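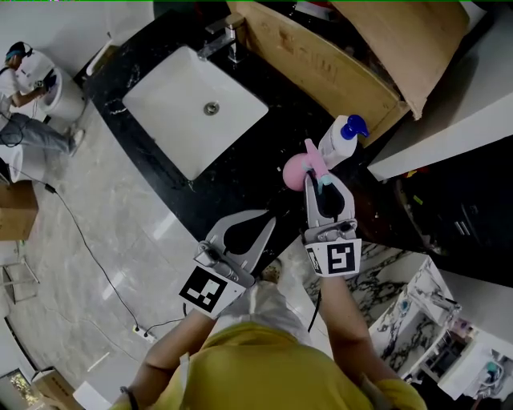

Open day at the Stirnitz room hall, Betville

Search this site Enter keywords Go

Posted February 4, 2024

Stirnitz opens its hall in Betville to visitors twice a year, and I went along with Seidu Boateng from our housing group. We are due to refit the bathrooms at Sundcombe and wanted to look at surfaces and basins at full size before choosing from a catalogue. Parking is on the street. We signed in at the side door and were given badges and a plan of the ground floor, which had been photocopied so often that the room numbers had gone.

Our guide was Nana Korletey. She took us through in a group of 18, too many for the bathroom, so we went in a few at a time while the others waited by the door or went ahead to the kitchen.

The bathroom was the part I had come for. The top is black marble with white veins running through it, and the basin set into it is a plain white rectangle with smooth sloping sides and a round chrome drain. The tap is chrome too, with a lever handle. I liked the lever. Several of our residents have trouble with round taps, and the ones at Sundcombe are nearly all round.

Black marble would not be my choice for a shared house. It looks smart, but in a hard water area you would be wiping it down after every wash. Seidu disagreed and thought the veins would hide a good deal. We asked Nana about cost and she gave us a figure of £1875 for a top, basin and tap fitted, before VAT and without any plumbing changes. I wrote it down but we would want it in writing.

The counter had ordinary bathroom things on it, including a white bottle with a blue pump, and I found that more useful than a bare display. You can see how much space is left once a bottle is standing at the back. A light-brown wooden piece with faint lettering on it was propped up behind, with worn edges. It looked well against the black. We have a similar one in the Sundcombe store that could be used for towels if someone sanded it.

After the bathroom we had a while to look at the hall itself. It is very white and very bright. The ceiling is corrugated metal with steel beams across it, and the lighting is mostly long fluorescent fittings, though there are round spotlights over by the balcony.

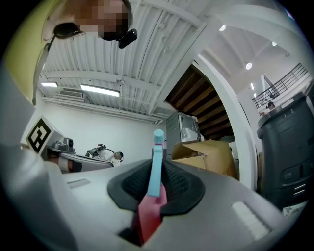
The big white archway was what Seidu kept going back to, or more exactly the dark slatted wood ceiling in the recess past it. He would like the same in our entrance passage. I think it would make a narrow space gloomy, but he took measurements of ours when we got back and is going to draw it up.

There were stairs with a black metal railing. We had tea at the end, and a man from Kpodo talked to us about sealants for 18 minutes, by Seidu's watch. The main point was to leave new sealant alone overnight.

For the next meeting, we brought back 3 quotation forms, one for each Sundcombe bathroom. I have filled in the lever tap and the rectangular basin on all of them and left the top blank until we have seen some lighter stone. The next open day is in May. Anyone who wants to come should let me know, and wear something warm for the wait at the side door.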